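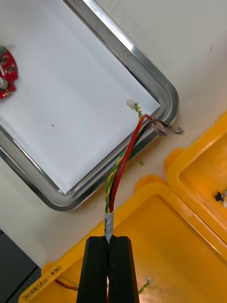 Figure 4. Two-pair cable at the sorting tray. The white label sleeve sits just below the point where the red and black wires part from the twisted yellow and green pair.

4.2 Cables and the order of sorting

Small cables were the most difficult group of parts in our study of shared electronics benches. Boards and boxed parts have a clear shape and a clear place to lie. A cable has neither of these, and the same cable can take a different form each time it is put down. For this reason we treat cables separately from the other parts.

The material in this section comes from the bench at Jaltia, where 267 loose parts were sorted during November. Of these, 176 were cables or had a cable fixed to them. The bench at Dralum followed the same procedure, but its parts were mostly boards, and we return to it in Section 4.4.

Each part passed through a tray before it went to a container. The tray used in Figure 4 has a white floor and a shiny metal rim. We found the white floor helpful, as small plugs and thin wires in dark or strong colours are easy to find on it. White plugs were less easy to find, and they were sometimes left behind when the tray was cleared. The rim gave a different problem: it reflects the light of the room, and a thin wire which lies across it can be hard to follow with the eye. In a later round a tray with a dull rim was tried, and the people sorting preferred it.

The containers are of yellow plastic and some of them are marked by hand. A handwritten mark is quick to make and quick to change, and this was valued at all the benches we studied. However, it has two weak points. The writing is often on the front of the rim, where it is covered easily by a hand or by a part hanging over the side, and the system behind the numbers is usually known only to those who wrote them. New members of the group at Jaltia needed, in the median case, 20 sorted parts before they stopped asking what the marks meant.

Labels on the cables themselves were of less use than we expected. A sleeve like the one in Figure 4 is short and curved, and its text is small. Most people did not try to read it. They looked instead at the colours of the wires and at the kind of plug on each end — and where the wires part into pairs, they often took one pair as the sign of the whole cable. This led to errors when two cables shared a red and black pair but differed in the other one. The Panyasiri checklist, which we used in its short form, asks only for one main colour, and therefore it cannot separate such cables. We added a second line for the other pair.

The order of work also had an effect. When boards were placed in the tray first, the cables were laid over and between them, and the small connectors became caught on the parts. When cables came first, this happened rarely, but more bench surface was needed. The Mellon bench is narrow, and there the second order could not be kept for long. We therefore suggest that boards and cables share a tray only if the cables are few, and that the tray and the bench beside it are looked over for small scraps before the next batch is put down.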